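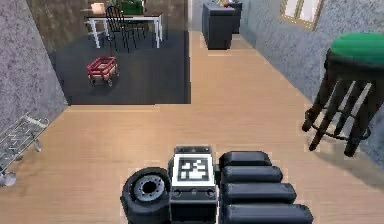 Who was at the Altach open day, and was it worth the drive?

The actress Fengying Ren was there with her fiancé, the gallery owner Jozef Bosman, and for anyone who follows the couple it was worth it, although they only stayed for the first part of the afternoon.

Altach is the old estate where the two plan to marry in January. The owners opened it to visitors this weekend and sold 2,119 tickets, all of them in advance. I took the bus from the station, a ride of around 30 minutes, and got in line at the side gate a little before noon.

The tour covers 13 rooms and the garden. Our guide, Milan Van Rooij, kept to the history of the building and would not answer questions about the wedding. He did confirm that the ceremony will be held in the orangery and that dinner will be in the main house. The orangery is smaller than it looks in magazines. A sign at the door asks visitors to stay behind the rope.

Ren and Bosman arrived at 2 p.m. by the back drive. She wore a green coat and flat shoes, and spent some time with a group of fans from the Soliman fan club. She signed programs and talked about her new film, "Hokia", but said nothing about the dress. Bosman stood to one side with his brother-in-law, Teun Goossens, and left the talking to her.

Her former boyfriend, the singer Yasir Magsi, was rumored to be performing on the lawn. He did not appear. The music came from a local band called Prukari, who played mostly covers.

Coffee and cake are sold in the stables, cash only. The last bus back leaves from the main gate, and it was full, so I waited for a taxi with a couple from the same tour.

Posted Jul 26, 2020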